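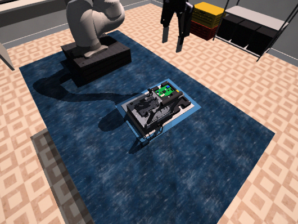
Levente Dobos does not like the word "benchmark". He says it makes people expect one number, and then they read only this number. When I asked him to compare the grippers his small group has been testing since January, he opened a notebook instead, a real one from paper, and looked in it for a long time before he answered the first question.

The group has two people in it. Dobos takes care of the simulation, and Dezső Virág takes care of what he calls "the hands", that means the grippers, their controllers and the settings files. They work for Grurkberg, a company that refurbishes office machines and wants to know if a robot arm can do a part of the disassembly. The task they were given sounds simple. The arm has to take hold of small parts in an opened printer mechanism and pull them out without damaging the green board next to them.

"The board is worth more than everything else together," Virág says. "If you scratch the bar, fine. If you touch the board with the fingertip, the attempt is finished. We count it as failed, even if the part is already out."

For now all of this happens in simulation. I wanted to know why they did not begin with a real arm, because Grurkberg has one in its main building. Dobos answered that they began exactly like this last year, on another project, and they lost most of the time to bringing parts back to the place where they had been. In the simulator he presses a key and the assembly is again in the middle of the mat, or a little turned, or a little moved.

"I turn it a lot," he says. "If the object is always parallel to the arm, every gripper looks good. When it lies diagonally you begin to see which one has a problem with its own width."

**Two grippers, one arm**

They compared two grippers on the same arm. The first one is the Endell, with two fingers on jointed linkages, which spread to the sides when the gripper opens. The second one is the Ustilero, where the fingers slide on a straight rail and stay parallel all the time. The fingertips were made the same for both: flat, gray, with the same friction value. Virág insisted on this point. In an earlier comparison the fingertips were different, and afterwards he could not say what he had measured.

Each gripper made 922 attempts. I asked where this number comes from, and both of them laughed. They had planned a round thousand. Some of the starting positions put the assembly partly outside of the mat, where the arm could not reach it properly, so they removed the same positions for both grippers, and 922 stayed.

In the first week the Ustilero looked like the clear winner. Its fingers close in a straight line, so the height of the fingertips does not change while they are closing. With the Endell linkages the fingertips move on a small arc. They go down a little when they come together, and if the controller does not correct this, they push into whatever is under the part.

"On an empty table you don't care," Virág says. "But we have a housing with an open top, and inside it there are corners and holes everywhere. Two millimeters down and you are standing on something."

So he wrote a correction for the height. The arm now rises slowly during the closing, according to a table he measured in the simulator. It took him most of two weeks, and he is not completely happy with it, because the table is only right when the gripper points straight down. After the correction the Endell became better in almost every position. For the dark bar that lies across the assembly, beside the board, it became better than the Ustilero.

The reason for that, according to Dobos, is space. The rail of the Ustilero is wide and sits low, near to the fingers. When the arm comes down over the bar, the end of the rail arrives close to the board. The Endell carries its width higher up, in the joints, and below the joints it becomes thin.

"You can see this from a drawing," he says. "We did not see it from a drawing. We saw it after 105 collisions with the board, all from the same side."

**The part that was easy, and the part that was not**

I had expected the bar to be the hard part of the task, as it is round and lies at an angle. Both of them told me it was the easiest. It has a good shape for two flat fingers, and there is enough of it. The black lever on the gray housing was much worse. It is thin and it slants, and the fingers have to go down on both sides of it, with one of them coming very near to the wall of the housing.

Here the Ustilero stayed ahead, also after the height correction. With parallel fingers Virág can open only a little more than the thickness of the lever, go down, and close. The Endell can also open only a little, but then its linkages are in a position where a small movement of the motor makes a bigger movement of the fingertip than he would like. The closing is less fine.

"I could change the gearing in the simulator," he says. "It's one number in a file. But then I am testing a gripper that does not exist, and somebody at Grurkberg will order the one that exists."

He repeated this in different forms several times during our talk. He has seen, he says, many simulation results which were good only because someone had quietly given the motor more force than it has. In his settings files each value has a comment that says where it was taken from. If the comment is missing, Dobos is not allowed to run it.

**Cameras and shadows**

The camera question took more time than the two of them had planned. They tried one camera fixed above the rack and one that looks over the mat from the side, a bit lower. The view from the side shows the gripper and the assembly together, and a person who looks at it understands quickly what is going wrong. For the controller it was not so good, because in certain positions the gripper hides exactly the thing it is going to take.

Then there were the shadows. Dobos had made the light quite hard, with one strong source, since the hall at Grurkberg has big windows on one side. A long curved shadow lies over the mat, and the detection program sometimes took a dark piece of it for a black part. The mat is dark blue, many of the parts are black or nearly black, and Dobos admits that the combination is not kind.

"I got an email from the hall asking if we can't use a white mat," he says. "We can. But they have this blue one, they have it in every work cell, and they don't want to buy new ones. So I keep the blue."

The surroundings he also made with care. There are tiles with a diamond pattern, crates on top of each other, and a shelf with black bins. I asked if this is necessary for a test of grippers. For the grippers no, he said, for the cameras yes. In an earlier version the floor was plain gray, and the detection worked very nicely. With the tiles it became worse on the first evening. He left them in, and Virág did not speak much with him until the next morning.

"It is true," Virág says. "I thought my part was ready."

**The controller**

About the controller they do not agree, and they did not try to hide it from me. Virág uses position control with a limit for the force: the fingers go to a given opening, and they stop if the force becomes too big. Dobos would like to control the force directly from the moment of contact. He ran 21 attempts in this way on the lever, without telling his colleague, and more of them succeeded than with the usual method.

Virág looked at the recordings and found that in several of them the lever was bending more than a real plastic lever would. The material in the model was too soft. With a harder material the advantage became small. Dobos still thinks there is an advantage. Virág thinks that 21 attempts are a very small heap to stand on, and that contact in the simulator is the place where he trusts it least.

"We'll do it again on the real arm," Dobos says. "Then one of us buys lunch at Gulyás."

Gulyás is the canteen across the street, and in spite of its name it mostly serves pasta.

**What they will recommend**

I asked both of them separately which gripper they would take, if the decision had to be made today. Virág said the Endell, with his height correction, and with narrower fingertips for the lever. He has a drawing for these fingertips already. Dobos said he would not decide today. When I asked again, he also said the Endell, but he wants to see first how it behaves when it does not point straight down, because in the real cell the housing will not always lie flat.

There is one more part that neither gripper could take in a reliable way. It is the thin black piece, like a cable, that bends between the small blue block and the housing. The fingers can reach it, but in the simulator it is one rigid body, so the results say very little about a real cable – it can't slip or bend, it can only be held or not held. They left it out of the tables completely. Virág wanted to write a line about it in the report, so that the reader knows it was tried. Dobos wanted to leave the row there and keep it empty.

When I left they were discussing the row.

The tests on the real arm will start when the adapter plate for the Endell arrives. Virág has ordered it in two versions, because the hole pattern in the data sheet and the hole pattern in the model are not the same, and he could not find out which one is right.

14 shares
3 comments

Recent items
Tool changers for small work cells: what we would buy again
Reading a gripper data sheet, part two
Depth cameras and black plastic
How to write a settings file that your colleague can read

We use cookies to remember your settings and to count visits. By continuing to read you agree to this. Accept | Change settings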